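4 min read
2019-04-26, posted by gudent_thrifter

Do you haggle at consignment shops or just pay the sticker?

So I've been going to the same consignment place on Stolley Street for years and I have never once asked for a lower price. I figured the tag is the tag. Then last week I'm in line and the woman ahead of me puts a coat on the counter and says "would you do 30 off this?" and the clerk just... did it! No fuss, no calling the manager. I stood there holding my full-price stuff feeling like a dope.

Now I'm wondering how much money I've left in that shop. I keep a little spreadsheet (don't laugh) and I spent $764 there since December. Mostly on bags and shoes, which are my weakness. Do you all ask? Is it rude? I grew up in a house where you did not ask.

stairwell_mo
Always ask. The worst you get is a no, and I've gotten plenty of those. My line is "is there any room on this?" and then I shut up and wait. The waiting is the hard part.

pinecone77
I'm going to be the grump here. It's consignment, so somebody's cut gets smaller when you talk the price down. I sell at a shop in Nair and I get half. I priced a pair of boots with the owner, we agreed on a number, and then she let them go for way less to some sweet talker. I was steamed. If you think it's too much, wait for the markdown.

stairwell_mo
@pinecone77 that's between you and the shop though? My contract says they can drop it up to a certain amount without calling me. If yours doesn't say that, they shouldn't have done it. Doesn't make the buyer a villain.

pinecone77
I didn't say villain. I said wait for the markdown.

evell_eve
Over in Evell the two shops I go to both have signs that say prices firm, and I like it that way. I hate the whole dance. I'd sooner pay a few bucks more and go get lunch.

That said!! I did ask once, on a bag marked 300 that had a stain on the lining the size of a quarter. I showed her the stain, she looked it up in her book and said 225. I wasn't even trying to be clever, I just thought she ought to know it was there. So I think if there's something wrong with it you can speak up and not feel bad.

gudent_thrifter
OK that makes sense to me. Pointing out a stain feels way less scary than just asking for money off because I feel like it. @pinecone77 I hadn't thought about the seller's end at all, thanks for that. I've only ever been a buyer.

I have been thinking about selling a few of mine, so I may be on your side of the counter soon and then we'll see how I feel, ha.

tuckpoint
Bag person here. Before you ask for anything off, check the corners, the zipper pull, and where the handle joins the body. Smell the inside too. I know how it looks, do it anyway. Smoke smell doesn't come out, I've tried baking soda, coffee grounds, leaving it on the porch for a month. If it smells, put it back at any price.

And go early in the day when it's quiet. Clerks with a line behind you will say no just to keep things moving.

evell_eve
Seconding the sniff test. I've been burned on that and it was a coat, so it was worse.

stairwell_mo
Also if you're buying more than one thing, ask on the pile and leave the single items alone. Way easier to get a yes.

pinecone77
Fine, I'll give you the pile. A pile moves stock and I'd still get paid on everything. Just please don't do it on the first day something hits the floor.

gudent_thrifter
Deal. Going back this weekend with a list and some nerve. First one I'd part with if I do start selling is a black and tan one, I've got too many in black already.
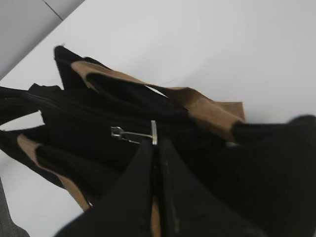

tuckpoint
Do shops usually take a bag if you don't have the receipt anymore?

pinecone77
Mine does for anything that isn't a big designer name. For those she wants a receipt or the card it came with, and she'll hold it in the back until she's had time to look it over. Call yours first and ask what they want to see.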